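# About Juvberg

Juvberg supplies and maintains table sets for nurseries, playgroups and family canteens. A set consists of a cloth, a plate and a cup. We check incoming stock, launder the cloths, wash the crockery, match the pieces and send them out again. We do not manufacture anything.

The firm was started by Zakhar Melnychuk, who had previously run the linen room of a conference hotel. The first contract was for 30 sets, all with plain cloths. Printed cloths were added the following June at the request of a nursery group and now make up the larger part of the stock. At the last full count we held 729 cloths in circulation - this figure excludes pieces set aside for repair or withdrawal.

## What we handle

Cloths are grouped by print, then by size. Lettered and animal prints are kept in separate bins from plain colours and are never mixed within one order unless the customer asks for it. Small cloths for children are laid flat in front of the plate, print side up, with the lettering facing the child. Cups go to the right of the plate. Customers with a different layout send us a drawing and we pack to that.

Plates are round and without a deep rim. Cups are small enough for a child to lift with both hands. Pieces are paired by size and not by colour, so a set may contain a cream plate and a cup in another shade. 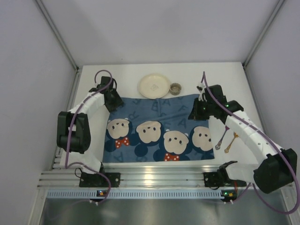
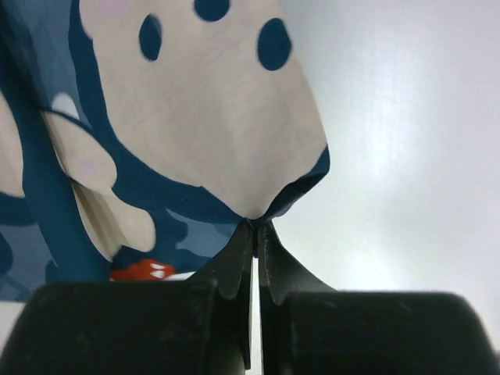
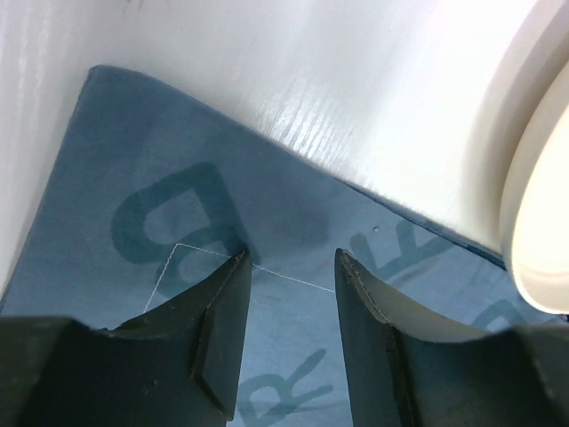
*Printed cloth. First picture: letters and mouse faces, with plate and cup behind. Second: the cartoon print close to. Third: lettering, with a cream-coloured dish to one side.*

## How a cloth is checked

Each cloth is opened out on a white surface, where marks and loose threads are easier to find than on wood or steel. The checker looks at the edge first, going once round the whole piece, and then at the print. Letters are inspected for fading along the strokes. On animal prints, the outlines and the eyes are inspected, as wear tends to be noticed there before it is noticed in the background colour.

The cloth is then lifted by one point and allowed to hang. Pulled seams and uneven shrinkage show as a twist in the fall of the fabric. Ordinary creases are not a fault and are dealt with at pressing.

Cloths are graded as follows:

- **Grade 1** - returned to stock
- **Grade 2** - minor fading or a small mark; offered at a lower rate
- **Repair** - edge or seam work needed
- **Withdrawn** - cut up for cleaning rags

A cloth may be repaired 2 times. After that it is withdrawn whatever its condition.

## Records and software

Stock movements are entered in Moro, our own bin register, at goods-in and again at dispatch. Customers receive a packing list with each crate showing print, size, grade and number of pieces. Breakages are entered on the same list and returned with the empty crate.

## Premises

Checking and packing are done at our Gultaseo site. Laundry is carried out next door by Watkins under a standing agreement. The largest crate holds 100 cloths, or fewer when crockery is packed in the same load.

Page last revised November 21, 2024.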